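Mokgethi Fitted Sheet, Deep Pocket, Cream

Home > Bedding > Sheets > Fitted > Mokgethi Deep Pocket

Item 409
Sold single. Pillowcases and flat sheet are separate, see bottom of page.
In stock, ships from the Drornutdale warehouse

Colors: Cream, Fog, Brick, Dark Olive (Dark Olive is back in October, queen and king only)
Sizes: Twin, Twin XL, Full, Queen, King

The short version

Cotton percale fitted sheet. Plain weave, matte, crisp side of soft. Elastic all the way around, not just the corners. Fits mattresses up to 16 inches deep, and that's with a topper on if your topper is a normal one. Wash it, dry it, put it back on. No ironing unless you're into that.

We've carried this sheet longer than almost anything else in bedding. It replaced the old Mondon jersey sheet, which people liked but which pilled. Still get emails asking for the Mondon. It's gone, sorry. The mill stopped making it.

What changed in the current version

Updated 12 July 2022. If you bought one before that you have the old one. Differences:

Elastic is wider. Old one was thin and gave out at the foot end first.

Pocket is deeper by 3 inches. Old one was 13, this is 16.

Head and foot tags. Little woven tab inside the hem, says HEAD on one end and FOOT on the other. Lots of requests for this. Queen especially is close enough to square that you'd get it on sideways and not know til the last corner.

Cream is a touch warmer than the old cream. If you're matching older pillowcases, it won't be exact. Order a swatch, they're free, one per color.

Fabric

100% cotton, long staple, percale. We don't print a thread count on the front of the bag and we get asked why. Percale doesn't go very high and the number stops telling you much. Feel the swatch.

Weight is medium. Heavier than hotel sheets, lighter than the Grurkon flannel. Sleeps cool. If you run cold, get the Grurkon, it's on the flannel page.

It wrinkles. Percale wrinkles. Reviews bring this up so let's get it out of the way here. Comes out of the bag with fold lines, those go after the first wash. After a night's sleep it'll look like somebody slept on it. Pull it out of the dryer slightly damp and put it straight on the bed and it dries fairly flat. If wrinkles bug you, the sateen is smoother and costs a bit more.

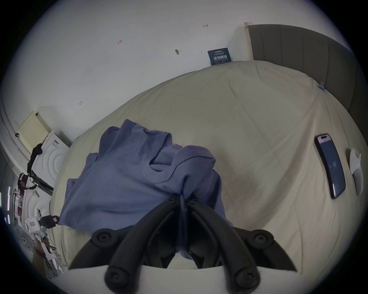

Shrinkage next. All the sizes are cut oversize so they land right after washing. Expect it to be a little roomy out of the bag, snug after wash two or three. Please don't judge fit before you wash it. But don't wash it if you think you got the wrong size, either. Check the label on the bag first, then the tab in the hem. Washed sheets in the wrong size we can't take back.

Sizing

Twin: 39 x 75, pocket 16
Twin XL: 39 x 80, pocket 16
Full: 54 x 75, pocket 16
Queen: 60 x 80, pocket 16
King: 76 x 80, pocket 16

All in inches, after washing.

Measure your mattress. Really. Put a book flat on top at the edge, measure from the bottom of the mattress to the bottom of the book. Do it with the topper and pad on, if you use them. People guess 10 and it's 14.

Under 9 inches deep? You'll have extra to tuck. It'll stay on but it bunches up some underneath. For bunks, daybeds and thin foam get the Shallow Pocket version, same fabric, 9 inch pocket, Twin and Twin XL only.

Adjustable beds: fine. Wide elastic holds when the head goes up. Split king needs two Twin XLs, not one King.

RV and camper mattresses: we don't make a short queen. Full works on some of them. Measure.

Putting it on

Find the HEAD tab. Start at a head corner, then go diagonal to the opposite foot corner, then do the other two. Last corner is tight on a 16 inch mattress, lift the mattress corner a bit and it goes over. Run your hand along the sides and shove the elastic under.

If it pops off at night it's nearly always one of these: mattress is deeper than 16, sheet is on sideways, or there's a slippery mattress pad underneath. Pads with a plastic backing are the worst for it.

Care

Wash warm, with like colors. Brick should go alone the first two times, it's a deep dye and it'll let some go. Cream, wash it with lights. New jeans and new dark T-shirts are what ruins cream sheets, we see it in the return photos constantly, big blue-gray patches.

Tumble dry medium. High heat kills elastic faster than anything else.

No fabric softener. It coats the cotton and you lose the crispness. Dryer balls ok.

Bleach: oxygen bleach ok on all colors. Chlorine bleach on Cream only, diluted, and not often. It goes yellow if you overdo it.

Body lotion, sunscreen and face oil leave a yellowish shadow on Cream. Dab of dish soap on the spot, leave it 20 minutes, wash as usual. Don't dry it until the mark is out, drying sets it. Benzoyl peroxide (acne cream) takes the color out of Fog, Brick and Olive and there's no fixing that. Cream hides it best.

Shaking the sheet out before it goes in the dryer helps alot. Fitted sheets ball up and trap everything else inside. Toss it in with towels and you get a hot knot with a wet middle. Dry sheets with sheets.

Folding it

Hands in two corners, tuck one into the other, do the same with the other pair, lay it down, fold the elastic edge in, fold in thirds. Or just roll it. Fits the cloth bag it came in either way. Keep the bag, it's cotton too and can go in the wash.

How long does it last

Depends on how many you rotate. One sheet washed weekly gets thin in the middle sooner, naturally. With two in rotation you should get several years. First thing to go is usually a thin patch at the hip or a heel hole at the foot. Warranty covers the elastic and the seams for 26 months from the order date. Doesn't cover wear holes, pets, dye transfer or bleach spots.

Elastic gone but the warranty's run out? We sell a replacement elastic kit, item's on the repairs page. Needs a sewing machine, or alot of patience.

Questions we get

Does the Cream match the duvet cover in Cream? Yes, if both are current version. Same dye lot isn't guaranteed but it's close.

Is it see-through? Not on a white mattress. On a mattress with a dark print you might see it faintly through Cream. Use a pad.

Is there a noise? Percale has a little rustle when it's new. Goes away.

Can I get just one pillowcase? Yes, sold single now.

Do you do custom depths? No. We used to, through Drornutdale, took forever and people were unhappy with the wait.

Can I pick up? Yes, at Drornutdale. Choose pickup at checkout and wait for the ready email before you drive over.

Is it good for kids' beds? Sure. Get the Brick.

Shipping and returns

Orders placed before noon go out same day. Bulk orders (12 sheets or more) go by freight and take longer, there's a discount that shows in the cart automatically. Rentals and guest houses mostly buy Cream that way.

Returns within 30 days, unwashed, in the bag. Exchanges for size are free one time. Faulty ones, send a photo of the fault and a photo of the hem tab, no need to mail the sheet back unless we ask.

Goes with

Mokgethi Flat Sheet, all colors
Mokgethi Pillowcase, standard and king, sold single
Mokgethi Shallow Pocket Fitted Sheet
Grurkon Flannel Fitted Sheet
Replacement elastic kit
Swatches, free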